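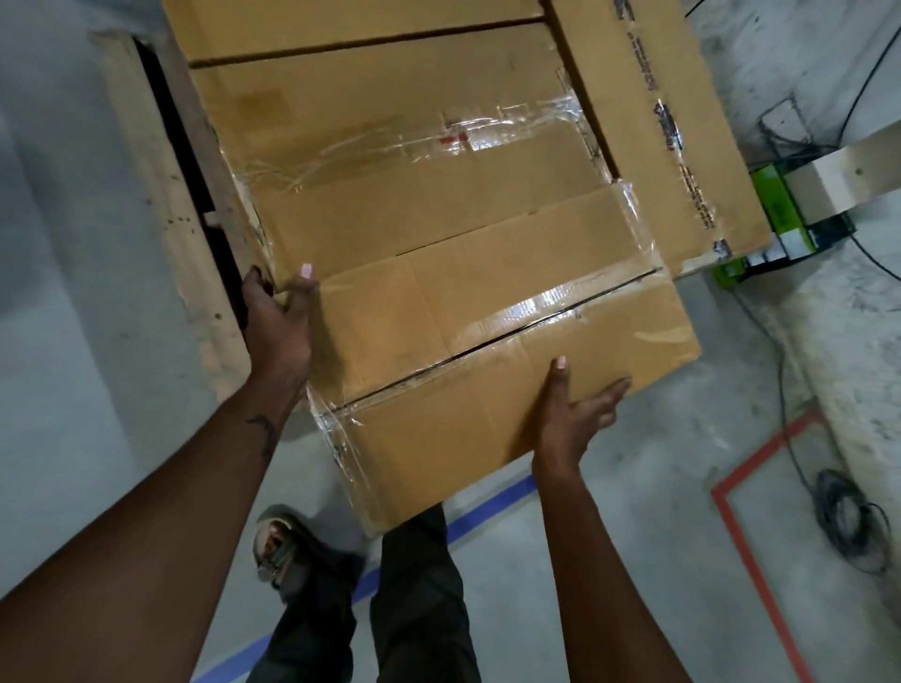
Wafula Bakilana reckons the depalletiser has gone on strike, and after reading the log I'm inclined to agree with him. It stopped 5 times before lunch, each time with fault 369, "carton not found", while parked directly over a carton.

Site: Plukcombe, cell 2
Unit: Skekano depalletiser, Pluvex vision add-on
Opened: Jul 12, 2018
Status: open, boxes going by hand

What we tried

1. Restarted it. Fault cleared, then came back on the next pick.

2. Cleaned the lens. Very clean lens now. Same fault.

3. Turned the lights over the cell down. Shiny tape glares back at the camera, and Pluvex seems to take one carton with a bright stripe for two thin ones, neither worth lifting. It managed 400 picks before sulking again.

4. Locked the arm out and carried on by hand. Hands have no trouble with tape.
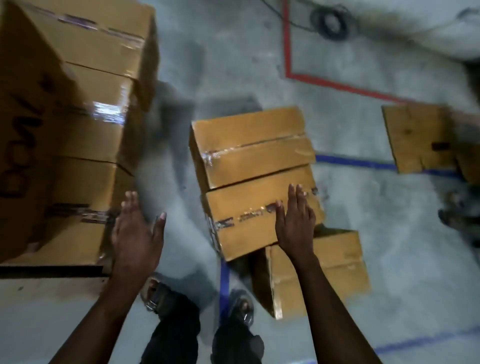
5. Rang Shearer. They asked whether we had tried restarting it. See step 1.

6. Loaded the January settings from backup. Waiting for a quiet hour to test, arm at half speed, gate shut.

Please don't override 369 from the panel. Last time it closed the gripper on thin air and set off for the conveyor looking pleased with itself.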